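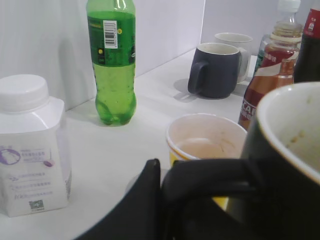

Search this site Go

Home Projects Reports Course notes Contact

The Shared Drinks Table: What Stays, What Goes, What Gets Drunk

Project report by Giang Ninh and Oriana Retamal

1. Background

Every project course in the Odwood building shares one white table for drinks. People put things on it at break and then go back to work, and the things stay. By February the mugs had become part of the architecture. Our assignment was to pick an everyday surface and study how people use it. We picked this one because we walk past it on the way to everything else.

2. What we looked at

The table holds two sorts of object. First, what people buy: soda in plastic bottles, water, and now and then something in glass. Second, what people bring from home and then stop admitting to owning, meaning mugs.

Our first finding is that the soda goes down slowly. A green bottle left by the wall was two-thirds full when we recorded it and still had bubbles in it, which we took as a sign of hope. Next to it on the table was a white container with a round screw cap and a label in Chinese. Neither of us reads Chinese, so we logged it by shape, and Oriana wants it noted that she proposed asking someone.

The mugs gather at the back. A dark gray one with a pale inside had a white one directly behind it, handles pointing in opposite directions. We had planned to sort mugs by owner. After 2 interviews in which both people denied everything, we sorted them by color.

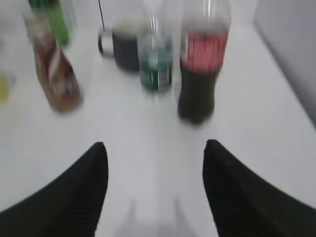
Page last changed: Saturday, 4:10 p.m.

3. Does it stay in order?

Bottles and mugs mix. We expected a drinks end and a mug end, as on the plan we drew for our proposal (a nice plan, with a key). What we got was a loose row: brown soda bottle, dark mug, clear water bottle with a teal and green label. The green neck of a glass bottle showed from behind the brown one, so even the row had a second row starting.

We think people set a thing down in the first gap they can reach. Short things then disappear behind tall things – and a mug nobody can see is a mug nobody washes.

4. What we suggest

Tall bottles should go along the wall and mugs in front. We wrote this on a card using the Plulto label template, in a 400-word version that Giang was proud of and a shorter one that fit on the card.

We also suggest that anyone leaving a mug put a name on the bottom. We tried this with our own two. It works well, in that people now know exactly whom to complain to.

5. Limits

We studied one table. The Sandley building has a bigger one, but it is next to the printer and we felt that would complicate things. The white container remains unidentified in our log, and the card is still waiting for tape.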